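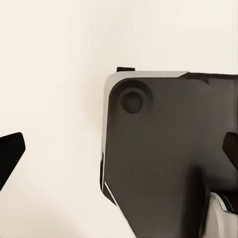 It should not cost more to keep a tree than to cut it down, one Llewellyn resident told Fastville Council, and the rules have become so difficult that neighbours do not know any more what they may prune in their own backyard.

13/04/2023

Fastville Council has agreed to put its new rules for backyard trees on public display, after a long discussion on Tuesday evening. If the rules are adopted, a permit will be needed to remove any tree taller than 6 metres on private land. At present the permit depends on the thickness of the trunk, and many residents have complained that they do not know at which height it must be measured.

The application fee will be $100. It will not be charged when the tree is dead, or when an arborist has confirmed in writing that it is dangerous. Pruning of small branches stays free and does not need a permit, also when the branches hang over from the neighbour's side.

Owners who remove a protected tree without permission can be fined $1,000 and asked to plant a replacement in the same yard. The council did not decide yet which species will be accepted as a replacement. A draft list was prepared by the consultants Stimov, but several councillors found it too short and wanted more native trees which stay low enough for a narrow block.
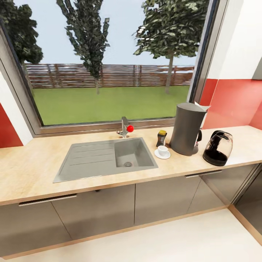 Backyard trees, lawn and brown slatted fence from a kitchen window.

The question of fences took a big part of the evening. In the older streets of Llewellyn many trees were planted close to the boundary, and the roots are now lifting the posts. Under the draft, a damaged fence alone is no longer enough reason to remove a healthy tree. Neighbours must first get a quote for repairing the fence or moving a part of it. Some people in the public gallery said this is unfair to the side which never wanted the tree.

Others asked the council to look at its own land first. The row of gums behind the Esport oval lost several large limbs in the storms of last winter, and the walking track there is still partly closed. Council staff answered that the work at the oval is already in the budget and will be done separately from the new rules.

Residents with a permit from the current system can still use it until it expires. Applications which are lodged before the new rules begin will be treated under the old ones.

The draft can be read at the council office and in the Llewellyn library. Comments may be sent by e-mail or by post and must carry the street address of the sender. The display period is 3 weeks.

Print this article | E-mail to a friend
Shares: 14 | Comments: 9

Contact us | Copyright Fastville local news | Back to top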